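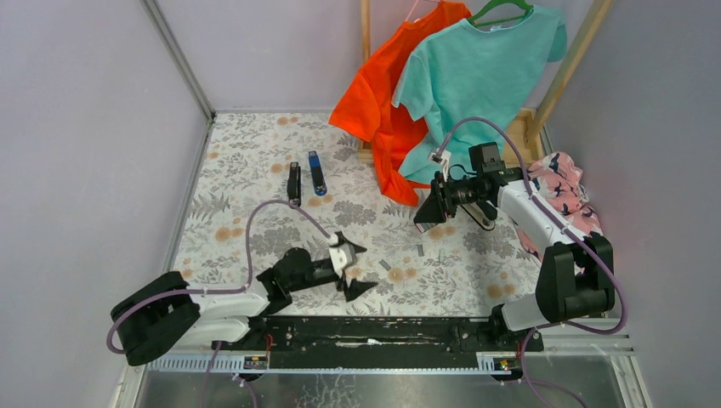

How often should the rail bolts on a shared two-arm bench be checked?
Once every 200 hours of running time, and again after any arm has been removed or refitted.

Members of the Gromside workshop are asked to observe the following when working on the two-arm build.

Mounting. Both arms share one long black rail. Tighten the bolts from the middle outward, by hand first, then with the short key kept in the Tazi drawer.

Cables. A purple cable runs along each arm to its gripper. Leave enough slack for full reach. Move the arm slowly through its range with the power off before fixing any tie.

Mat. The printed mat with gray leaves and peach-orange flowers should lie flat before a session begins. Press creased corners under a heavy book overnight.

Garments. The small wooden rack holds T-shirts on hangers. Return shirts to their hangers at the end of the session and fold anything left on the floor.

Running log. Enter the hours in the log at the door. The first set of gripper fingers was replaced at 1,940 hours; the present set is due at 2,000. Spares are ordered from Buddale under part 534.

Requests for bench time in November should be sent to Youssra Bennani. Faults are reported to Brahim Sqalli before the next member signs in.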